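Notebook, play food table, June

Came in at 9:13 with coffee and a plan to finish the kitchenware list for the Flimdale set, and I got as far as the colander and stayed there most of the morning. I like the colander! It's the piece I'd have wanted as a kid. Pale minty green, oval, little handles at the ends, and the holes go all over the bottom in tidy offset rows. The Grilline one we tried last time was round and deep and everything sank to the bottom of it, and you couldn't see what you'd put in.

Things I want to remember before I write the proper list:

The holes change a lot with the light. From one side they go dark, from another they light up like a string of bulbs, and the plastic in between looks almost cloudy. I kept thinking it was smudged and wiping it, then tilting it again (three times, I admit it). For the catalog sheet we should pick one lamp position and stick to it, or the same basket will look like two different products.

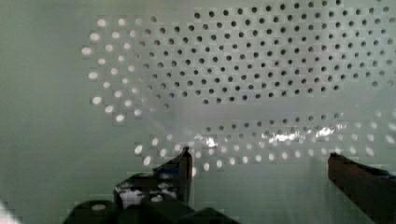

Colander holes, close up. Dark ones toward the top, bright ones lower down, and something shiny across the middle.

Second thing – wrapping. Branda ships every piece in its own clear bag and I'm finding bits of film everywhere, in my sleeve, in the drawer, stuck to the tape gun. Going forward I'd like all the unwrapping done over at the packing bench, and one bin for it, please. If you open a new box at the white table, take the bags with you when you go.

Now the food. I spent a happy half hour just sorting out what belongs with what. My rule so far is that a kid should be able to lay out a meal with no instructions, so a plate, a cup and the colander for washing or draining, and then enough soft food to argue over. The ketchup bottle is a winner, it's big and red and you know what it is from across the room. The strawberry is close behind. I'm less sure about the small yellow one. I've called it a banana on one sheet and pasta on another, and I should look at the packing slip before I commit to either.

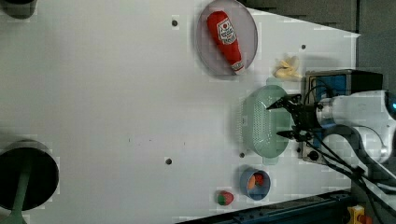
Can the soft food go through the wash with the colander and the cup?
Keep them separate. The plush pieces get a cold hand wash in a mesh bag and dry flat overnight, and the hard plastic goes in the sink with dish soap.

Storage next. The Kołodziej tubs hold 45 small pieces each if you don't squash them, and I'd stop there, the lids pop at anything more. Full list for the set stands at 91 lines and I've checked 13, so the colander cost me dearly. The plates want their own tub, with a sheet of paper between each so they don't scuff.

Still to do: fix the yellow thing's name, relabel the cup tub, find out if the colander comes in any other color (I'd hate to lose the mint), and order more mesh bags – we're down to two and one has a hole in it.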